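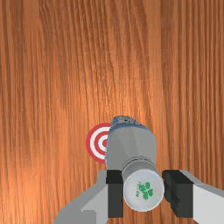
One reader wrote to me in February that a crochet pattern should cost nothing, because everything in it is only single and double stitches which our grandmothers already knew. She was polite about it, and she has been making blankets much longer than I have, so I did not want to answer quickly. I kept her message for two weeks. Now I try to answer it properly.

Home Patterns Yarn Notes Opinion Contact

Opinion
February - by the editor of Yarn Notes

First I must admit that she is right about one thing. The stitches belong to everybody. When I learned to crochet, I had no pattern at all, only an older relative's hands to look at, and a ball of gray acrylic which I pulled apart so many times that it became like felt. I would not like a world where a child must pay before she can make a granny square.

But a pattern is more than its stitches, in the same way that a recipe is more than flour. Last autumn I made the Pandness shawl. It is a simple half circle with a border of small fans, and you could look at a finished one and copy it, I think, if you have patience. I tried exactly this. I did not want to pay, so I enlarged the picture on my screen and counted the fans. After 27 rows my shawl was waving at the edge like lettuce. I took out ten rows and tried again with fewer increases, and then it pulled together like a bowl. Finally I bought the pattern. The designer had put a resting row before the border, with no increases in it, and in the picture this row is hidden under the fans. Somebody had to find out that this row was needed, and probably she also had a lettuce first.

I think about this lettuce when people say that a designer only writes down what she did. If she makes a garment, she must also write down what she did not do - the same sweater for nine other bodies. A sleeve that fits me does not become a sleeve for a bigger person by adding stitches everywhere. The armhole grows in one way and the wrist in another way. My own attempt to make a cardigan larger for a neighbor gave her shoulders like a football player and cuffs that she could not push over her hands.
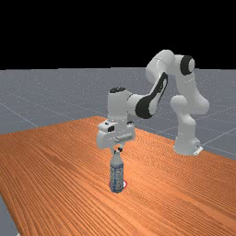 Then there is the matter of testing. For the Conik pullover, which I helped to test, we were 28 people, and we received free yarn for one sleeve and nothing else. I found a mistake in the neckline. Another tester found that the second chart was printed in the wrong direction for left-handed people. All of this was corrected before the pattern was sold. When I use a free pattern from an old blog, I am often the tester, but I do not know it until row 40 or so, with most of the yarn already used.

I do not say that free patterns are bad. My favorite hat is from a free pattern, Skullier, which is only one page long and has no mistake that I ever found. Its designer offers it as a gift, and I take it as a gift. What I do not like is the feeling that a gift is owed to us. Under the download page for Skullier there are comments from people who are angry that it has only one size. They did not pay, and they write like customers in a restaurant who found a hair.

My reader also said that yarn is already expensive enough. Here I agree with her fully. Nakpan wool, which I love, has become so costly in our shop that I buy one skein and visit the others. Yet it is strange how we calculate. We will pay for six skeins without much discussion, and then the pattern, which costs less than half of one skein, is the part that seems too much. I believe it is because the yarn can be squeezed with the hand. A file cannot be squeezed.

There are people for whom even the small price is too high, and I was one of them for several years. The library helped me then. Ours has a whole shelf of crochet books, and on Saturday you can sit there with your hook and work directly from the page. Many designers also give a lower price if you write to them kindly, and they do not ask for an explanation. I would be glad if this were mentioned more often on the pattern pages, in letters as large as the price.

To my reader I would say, please continue with your blankets from memory. You do not need a pattern and should not buy one. But if one day you see a border that you like and it becomes a lettuce in your hands, the person who solved this border has earned her few dollars.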